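The old harbor wall at Zinevano has been scratched on for as long as there has been a wall, and I could look at it all day! Ship names, hearts, a very bad horse. So when word spread last February that a tour group had added a fresh line in blue marker, the whole town had an opinion by lunchtime, and most of those opinions went straight online.
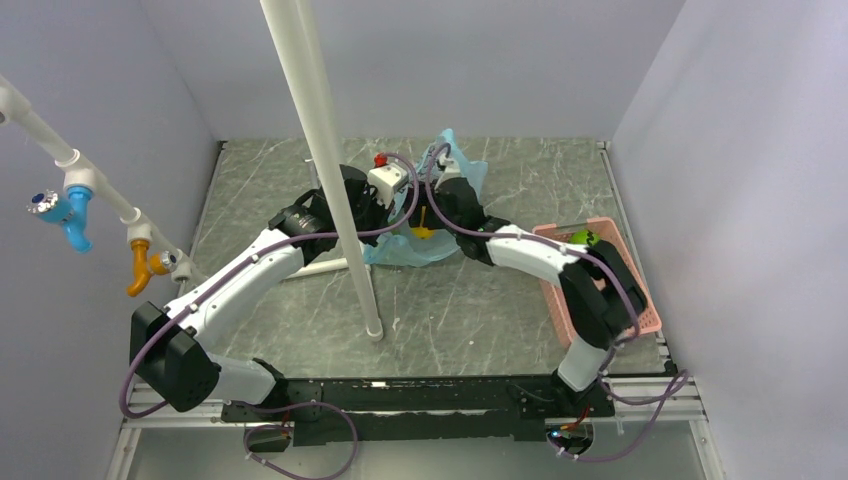
What happened next made me fall a little in love with the place. The local forum, Undik, filled up with 865 comments overnight (I read every one), and somewhere past the shouting people began swapping cleaning tips. Marker on soft limestone is a nightmare, and the first rule is to keep your kit small. A light-blue plastic bag, the crumpled kind, will hold all of it: cotton pads, soft brushes, a bottle of distilled water. By evening 115 neighbors had signed up to help, and the conservation studio Zorkorix agreed to show them how.

The town now wants a sign in two languages, and a fine of 307 for anyone who ignores it.
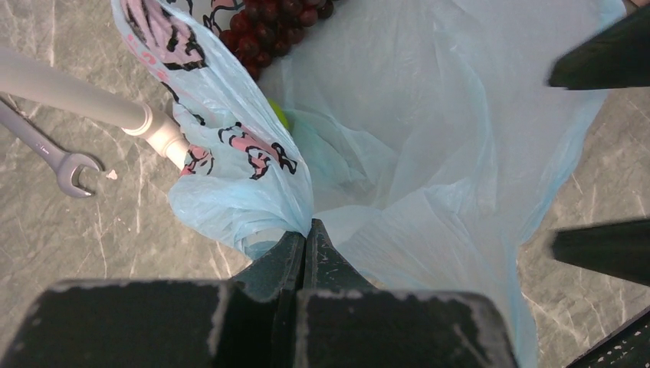 One Undik reader wrote that the fine misses the point, and that visitors would behave better if somebody told them what the older carvings say. I'd join that tour tomorrow, bad horse and all.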